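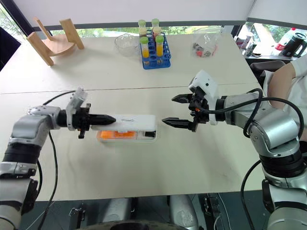 Figure 1. Bench with a flat lidded box at the front, and a glass bowl and blue test tube rack towards the back.

Unit 3: Setting out and clearing a bench
Skindmont Practical Skills course, handout for the September intake
Revised July 4, 2026

What this unit covers
Arranging items on a shared bench, handling flat lidded boxes, looking after racks and glassware, and leaving the bench fit for the next group. Read it before the first session and bring it with you. The written task at the end is worth 25 marks.

1. The surface
Look over the bench before anything goes on it. The one in Figure 1 is made of two pale panels with a seam between them. Seams collect powder and spilt liquid, so wipe along the seam first and across the panels second. Do not stand glass on a seam. On benches where one panel sits higher than the other, report it on the Diseck sheet by the door.

2. Back row and front row
Items that stay put for the whole session go in the back row. Items that are opened, filled or passed on go at the front. In Figure 1 the bowl and the rack are in the back row and the white box is in front of them. Keep the middle of the bench clear.

Tall items belong at the ends of the back row. The light wooden stand at the far left of Figure 1 sits at the end of the back row.

3. Flat boxes
Set the box down flat with its long side facing you. Read the lid before opening. Where the lower part is translucent, as on the box in Figure 1, check the contents through it first. The orange contents can be made out with the lid on.
Hold the base with one hand and lift the lid with the other. Put the lid upside down behind the box. Boxes from Selano have a tight lid and need to be eased up at both ends, a little at a time.
Close the box before moving it, even for a short distance.

4. Racks
A rack goes on the bench empty and is filled from the back row of holes forwards. Carry it with two hands. Plastic racks are washed in warm water and left to drain upside down. They must not go in the drying cabinet.

5. Glass bowls
Check the rim against the light for chips. Chipped bowls go in the bin marked 155. Do not stack bowls on the bench.

6. Clearing
Work from front to back. Boxes return to the Kuzmenko shelving, room 1729, with labels facing out. Racks go next, glass last. Wipe the bench again and sign the sheet.

Written task
Draw a plan of your own bench, with the back row and front row marked. Add a paragraph on anything you would move, and where to.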